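Pitum Stays: guest house listings and amenities

README, last revised Oct 15, 2018

Pitum Stays is a table of short listings for guest houses, small inns and rented apartments. It was put together for people who build search filters and want amenity text that has already been cleaned up. There are 3000 listings, one per row, in a single tab-separated file.

What is in a row

Each row has a listing ID, a property type, a region code, the amenity text as the owner wrote it, and the same amenities mapped to our tags. There are 40 tags. They cover the usual things: parking, luggage storage, airport shuttle, shared kitchen, terrace, smoking rules, daily cleaning, express check-out.

An owner who writes "bags can stay at the desk until evening" gets the tag luggage_storage. An owner who writes "ask us about bags" does not. Kitchens were the hardest group. A listing gets kitchen_private only if the text says the guest does not share it — "kitchen available" is tagged kitchen_unclear.

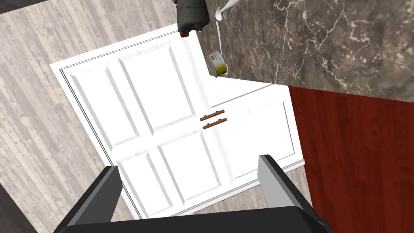 White cabinet doors with brown wooden bar handles.

Where the text came from

Owners sent their listings through two booking desks, Grirkus and Nyamweya. Grirkus listings tend to be long and repeat themselves. Nyamweya listings are mostly comma-separated phrases with no verbs. We kept both styles and fixed only broken characters and doubled spaces. Phone numbers and street addresses were removed.

The tags were assigned by 3 readers working separately. Where they disagreed, Serena Ferri made the final choice, and the row has a 1 in the column named settled.

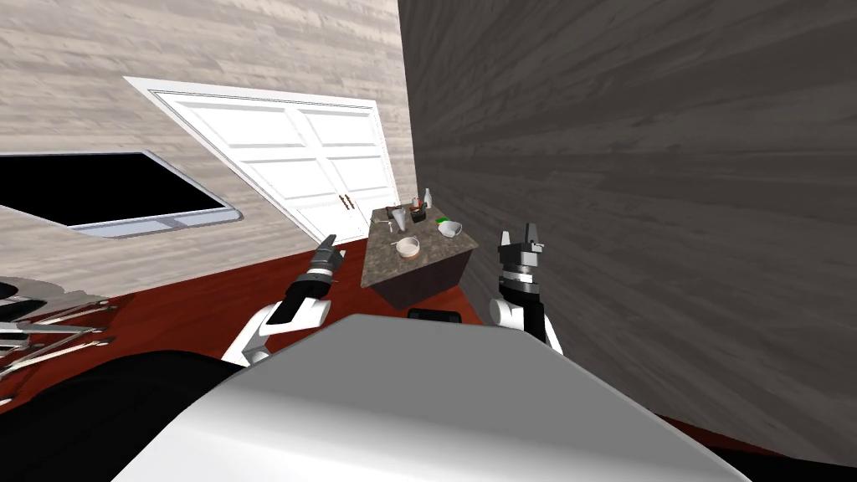
Known problems

Region code 4 is thin and leans toward apartments. Do not use it to compare property types.

Pet rules are tagged as yes or no, so a listing that takes small dogs only is marked yes.

Rows added in March have no value in the settled column. Treat these as unknown, not as 0.

"Free parking nearby" was tagged as parking in the Grirkus rows and left out in the Nyamweya rows. This will be made the same in the next release.

Files

listings.tsv — the full table
tags.txt — tag names with a one-line rule for each
arley_split.txt — listing IDs for the Arley test split

The split keeps all listings from one owner on the same side.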